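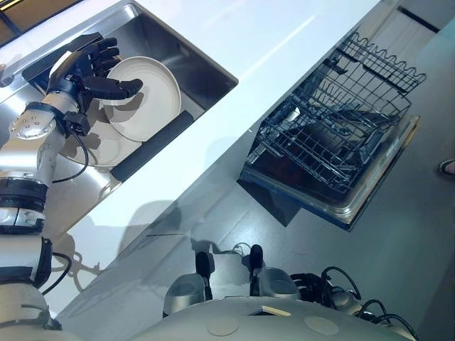 Plates in the sink beside an open dishwasher, Darmont House kitchen.

The shared kitchen at Darmont House serves 27 residents and has operated since September under a revised dishwashing policy. The house manager, interviewed at the Grokdale office, described the change as modest.

"We asked residents to stop leaving plates in the sink overnight," she said. "Everything goes into the rack the same evening, and the machine is started by the last person to eat."

Under the earlier arrangement, the dishwasher ran whenever someone judged it full. Residents complained of shortages at breakfast, and the house bought additional plates twice. It now owns 105.

"That is more than enough – the difficulty was always where they were," the manager said.

Residents are asked to scrape plates but are not required to rinse them. Pans are still washed by hand. The house allows 60 minutes after dinner for clearing, a period she called generous.

Asked whether the policy would extend to the Prorkport residence, she was cautious. "Their kitchen has 2 sinks and far less counter space. We will speak with the residents there first."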